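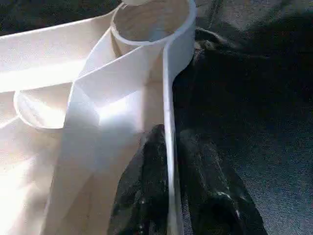

Heft 2, Seite 214

Donnerstag, 21. Mai 2026

Eintrag zur Wegaufnahme Trorulitz, für mich und für die Kollegen in Inden. Heute habe ich die Tracks vom Wochenende in die Karte übertragen. Der Aufstieg von der Brücke bis zu den oberen Wiesen ist jetzt vollständig, nur die Variante am Bach fehlt noch. Junpei Nishimura ist dort nach 22 Minuten umgekehrt, weil der Steg weg war. Er meint, dass man weiter oben queren kann, aber das müssen wir selber prüfen.

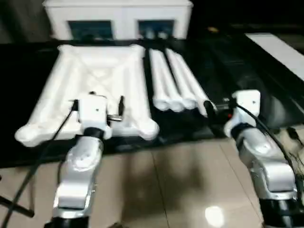

Arbeitsfläche mit weißen Schaumstoffteilen

Die Höhenwerte gefallen mir nicht. Zwischen der Hütte Pelkonen und dem Sattel springt die Kurve zweimal, obwohl der Weg dort ganz gleichmäßig steigt. Ich habe die Punkte vorläufig geglättet und im Original nichts gelöscht. Wer die Datei Jekon öffnet, soll bitte die zweite Ebene nehmen.
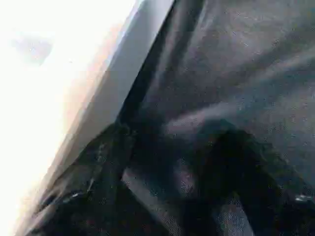 Helle Fläche, rechts dunkle Falte

Für den Wanderführer noch offen: Gibt es im Juli Wasser bei den Wiesen? Der Hirte sagte ja, die alte Karte zeigt aber keine Quelle. Auch der Bus ist unklar. Am Aushang stand die Abfahrt am Nachmittag, im Heft vom letzten Jahr steht sie am Morgen. Ich schreibe der Gemeinde noch einmal.
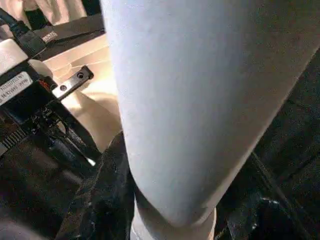

Den Abstieg nach Westen würde ich im Text als schwierig bezeichnen, denn das Geröll ist lose und die Markierung hört nach dem Wald auf. Mit Kindern besser denselben Weg zurück. Die Karte drucken wir zuerst klein als Probe, die 4000 Stück bestelle ich erst, wenn die Bachvariante begangen ist. Nächstes Mal Ersatzbatterien für das GPS mitnehmen und die lange Schnur.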